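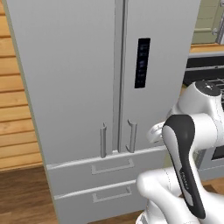
Stestetti Facade Records

Version of Wednesday, May 15, 2024

What is in this collection

Stestetti is a table of 1,030 office and residential towers, with one row for each building. It records how the outside walls are made and how the top of the building is finished. We started it for our own study of cladding repairs, and later other offices asked to use it.

Files

towers.csv has the main table. cladding.csv has the wall materials, linked by tower_id. sources.csv says where each value was found. Please read the three files as UTF-8.

Main columns

height_m: height to the highest fixed part of the building, in metres. Masts for radio are left out, spires are kept in.
storeys: floors above the street. Plant floors are counted.
year_done: the year of completion, not the year of opening.
crown: flat, stepped, sloped or spire.
lot: corner, mid-block or island.

How the values were collected

Most rows come from planning drawings. The Heka group of rows was typed by hand from printed sheets, and the Fang group was converted from an older database. Where the two groups gave different heights for the same tower, we kept the Heka value and wrote the other one in the notes column.

Known problems

In 189 rows the year of the last facade repair is missing. Towers lower than 100 metres were not included, so the table should not be used to describe a whole city. Four rows have two towers on one shared base, and these are marked with shared_base = yes.

Loading

The Erosura script reads the three files and joins them. It stops with a message if a tower_id appears twice.

Changes planned for September

The column lot will be divided into two columns, and the old name will stop working. Corrections are welcome if they come with a drawing number.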